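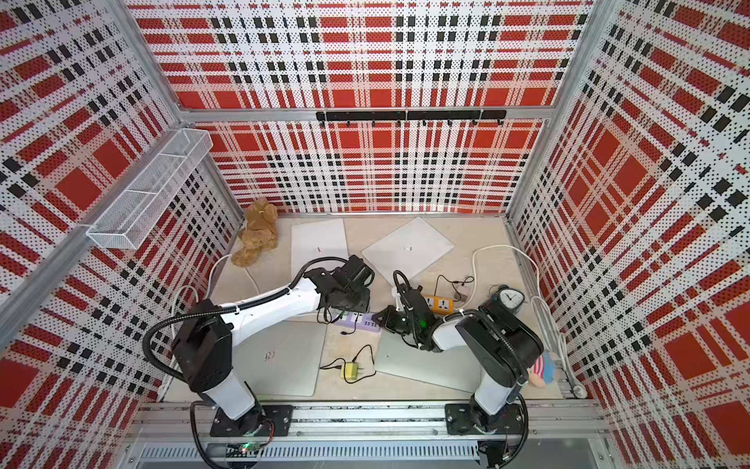
Drolten two-arm bench cell, set up for cord and charger work

Drolten Two-Arm Bench Cell

We love this cell, and we've probably spent more time on its rules than on its hardware. It is two white arms on one aluminum rail, perforated panels on three sides, a flat tabletop and a vented metal base. Bultedmont builds the enclosure and Saltinar supplies the gripper mounts. The operating practice that ships with it was written by the people who run these things all day, and it shows!

What's in the box
Enclosure with left, right and back panels
Linear rail with two arm plates
Hook rail for the back wall
Wire basket for the left wall
Corrugated cable sleeving and ties
Printed practice guide, revised 2018-08-11

Payload rating for the rail and both plates is 35 pounds. The enclosure alone weighs 405 pounds, so please plan the delivery before it reaches your door.

Good practice for shared tabletops

The arms reach into the same space, and that's where most of the guide lives. One arm owns the center at a time. The other waits over its own half until the center is released, and the program has to say so in writing (a comment line is fine, a sticky note on the monitor is not).

Power strips, adapters and laptops are wonderful practice objects because cords never lie the same way twice. They also need their own page of rules. Use strips that are dead unless the task calls for power. Keep every loose cord clear of the rail before homing. Close laptop lids before the arms move, and put soft or light items toward the walls, where a slow sweep won't catch them.

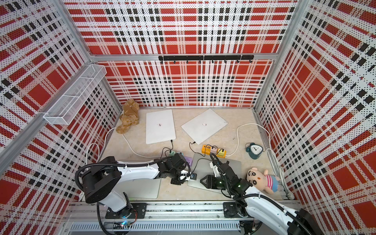
Run the first pass of any new layout at reduced speed, with a person at the stop button and hands outside the panels. If you add an object, even a small one, that counts as a new layout. We're fussy about this one and we think you should be too.

Check the sleeving on both arms every 3,000 cycles. Look for flat spots where it loops toward the wrist and replace any tie that has slipped. Our own test cell, at the Türkmen workshop, got its first new sleeve at 1,857 cycles after a badly placed tie, and that's how the tie spacing chart got into the guide.

Options
Hooks in packs, black only
Second wire basket
Blank panels, or panels printed with your own pattern

The January guide still works with older cells, but the section on releasing the center has been rewritten, so swap in the new pages when you can.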